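Crash on Route 2503 closes both lanes for five hours

A delivery truck and a pickup collided on County Route 2503 on Friday evening, sending two people to the hospital and closing the road in both directions until shortly before midnight.

The crash happened at the bend below the old Maksymiv feed store, at the point where the road narrows before the creek bridge. The sheriff's office said the pickup was heading north and the truck was coming down the hill toward town.

The driver of the pickup, a woman in her 40s, was taken to the hospital with a broken leg. The truck driver was treated for cuts and released the same night. There were no passengers in either vehicle. Names have not been released.

Deputy Leonardo Pace said rain had been falling for most of the afternoon and the surface was slick with leaves. He said investigators had not settled on a cause and that it was too early to talk about charges.

"We're still measuring and we're still talking to people," Pace said. "If you drove through there before the crash and saw either vehicle, call us."

The truck belongs to Prundent, a freight company with a depot on the east side of Fusano. It went through the guardrail and came to rest on its side in the ditch. Roughly 30 gallons of diesel leaked from the tank. Fire crews put down absorbent and blocked the culvert, and the county said none of the fuel reached the creek.

Traffic was sent around by way of Skosura Road, which is gravel for part of its length. Several cars got stuck on the shoulder there, and a tow truck was kept busy until the detour was lifted.

Maya Qaisi lives across from the feed store and called 911. She said she heard the brakes and then a long scraping noise.

"I've made that call before," she said. "My mailbox has been hit twice. People come off that hill too fast."

Residents asked the county for a lower speed limit at the bend in February. The request is still with the road department, which said it is waiting on a traffic count. A temporary barrier now stands where the guardrail was torn out — drivers should expect a single lane at the bend until the rail is replaced.

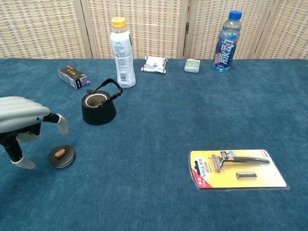

How to report information

Witnesses can call the sheriff's office at any hour and ask for the traffic desk. Drivers with dashboard video from Friday evening are asked to save the full recording before calling.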